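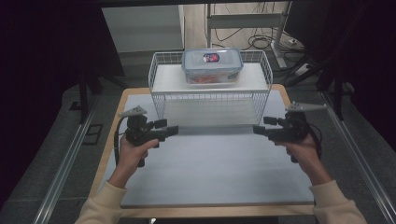

Figure 17. Hand-held grippers in the ready position, fingers facing inward, with a clear gap between them.

4.2 Starting position and conduct during a recording session

This section applies to every operator using a pair of Orakzai hand-held grippers at a Tulton table station. It should be read together with Section 4.1 (Station Checks) and the local rules in force at the site. Where the Sketstead and Narudport sites have issued stricter rules, the stricter rule applies.

Before the session

1. Confirm that the station check sheet has been completed and signed for the current shift.

2. Place the task objects on the work surface according to the task card. Containers with lids must be fully closed before they are placed. Do not open a container during a session unless the task card calls for it.

3. Fasten cuffs and sleeves so that loose fabric cannot enter the finger mechanism. Remove rings, bracelets and watches.

4. Pick up one gripper in each hand by the handle. Rest the index finger lightly over the trigger area and do not squeeze.

5. Check that the cables run back from the grippers and hang free on the outer side of each wrist. A cable must not pass between the two grippers or lie across the task objects.

6. Squeeze and release each trigger 2 times. The fingers must close and open fully without sticking.

CAUTION: Pinch hazard. Keep the fingers of the other hand away from the gripper fingers whenever a trigger is being pressed.

During the session

7. Hold both grippers above the work surface with the fingers pointing toward the center of the table. Leave a gap between the two sets of fingers. The session may start only from this position.

8. Wait for the start tone, then carry out the task at a steady pace. Sudden movements are a common source of rejected recordings.

9. Do not cover, touch or lean on the mounts on top of the grippers. A mount that has been knocked must be reported, even when no damage can be found.

10. If an object falls from the table, stop, return to the starting position and end the recording. Do not reach past the table rails to catch it.

NOTE: A single recording may not run longer than 200 seconds. Longer tasks must be divided as shown on the task card.

After the session

11. Return to the starting position and hold still until the end tone sounds.

12. Set the grippers down on the work surface with the triggers released. Do not hang them by their cables.

13. Enter the result on Form 207. Failed attempts must be entered as well as successful ones, with a short statement of the cause where it is known.

WARNING: Do not step behind the table while recording equipment is powered. Floor cables in this area are a trip hazard and may be moved only by the station lead.

Operators who have not used a station since the last rule update, issued in December, must repeat the supervised practice in Section 3.4 before working alone.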